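Unit 7: Budgeting for a Robot Cell
Course notes, Despina Georgiev

Read this before the costing tutorial. Bring a calculator.

Where the money goes

Students usually price the arm and stop. The arm is one line. A full budget also has the gripper, wrist camera, mounting, guarding, cabling, spare parts, staff training and the hours spent getting the job to run. Put each on its own line, even if you have to write "quote pending" beside it.

Our worked case is Jala, a small linen service that wants to automate part of its folding. Two suppliers have quoted, Parora and Radonjić. Parora includes the wrist camera in its price. Radonjić lists it separately at $900, with a mounting kit at $1000. Compare the totals, with freight and tax on both.

Start with the task. Cloth changes shape every time it is handled, so a gripper chosen for boxes may be no use. Ask each supplier for a trial on your own material before you sign.
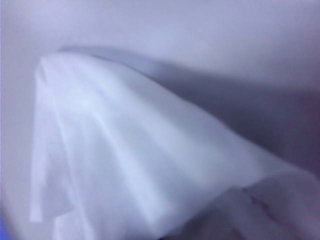 Figure 1. White cloth at close range, from the wrist camera. Note the soft pleats and the low contrast with the pale background.

White fabric on a pale surface is hard on a cheap camera. Allow for better lighting or a darker work surface in the first quote. Paint and a lamp cost far less than a second camera.

Running costs

Plan over 12 months at least. Include:
Gripper pads and other wearing parts
Service visits
Software licence renewals
Operator time for resets and jams

Check what the warranty covers and who pays for travel if a technician has to come from interstate.

For the tutorial

Draft a one-page budget for Jala using either supplier. Mark which figures are quotes and which are your own estimates. Submit through Jurnatico before class.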